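4.2 Neighborhood guides and the question of influence

Local guides that rank shops, parks and places to eat are often credited with steering visitors toward small businesses. We find the evidence for this weaker than the literature suggests. Most studies we reviewed rely on what owners remember, and owners who paid for a listing have some reason to remember it as useful.

Our own data come from 482 entries in guides to Gindham and Trurmont, collected over 12 months ending in December. Of these, 199 named a retail store. The rest covered parks, cafes, and a loose group of entries that the guides themselves filed under "things to do." We coded each entry for praise, for practical detail such as opening hours, and for any sign that the writer had been there.

The third code gave us the most trouble. A phrase like "a local favorite" can be written from a desk — and we suspect it often is. Two coders working apart disagreed on many of the Trurmont entries, and we do not think more training would have fixed this. The guides are simply vague.

Store entries were longer than park entries but carried less practical detail. Housewares shops in the Whitcombe district drew especially warm wording, with "colorful" and "charming" used of nearly every one. Goods of the kind they sell (Figure 3) were seldom described at all.
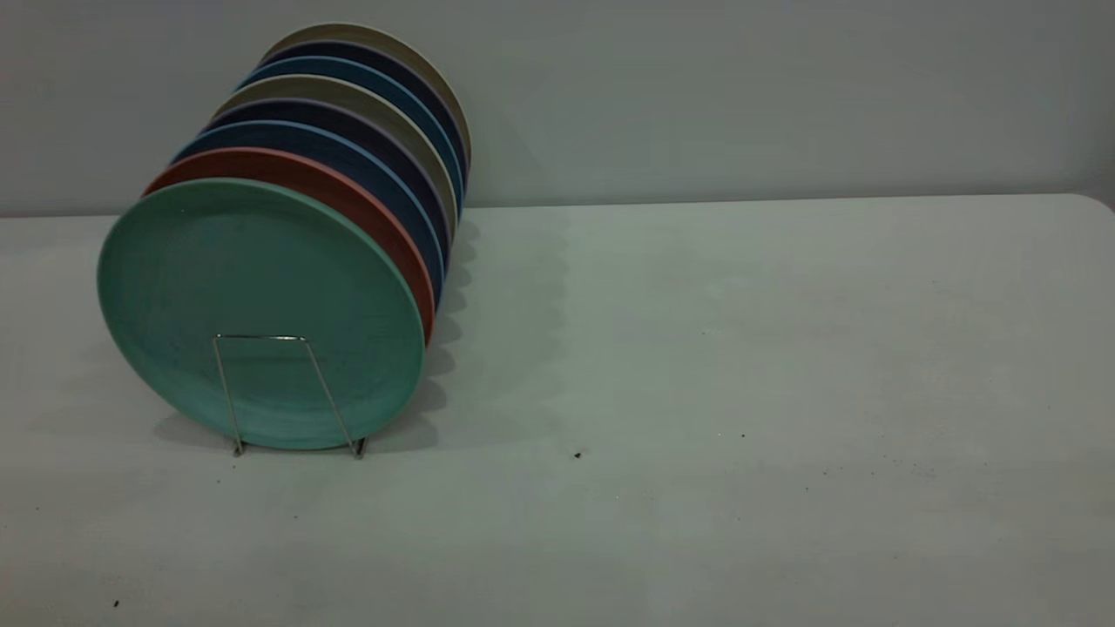
Figure 3. Round plates in a wire stand, with a green plate at the front.

Whether such wording brings anyone through the door is another matter. The Flemgate survey, which asked 60 shoppers how they had chosen a store, is sometimes cited as proof that it does. It had no comparison group, and its main question named the guide before asking about it. We treat its result as a hint at best and leave it out of the model in Section 5.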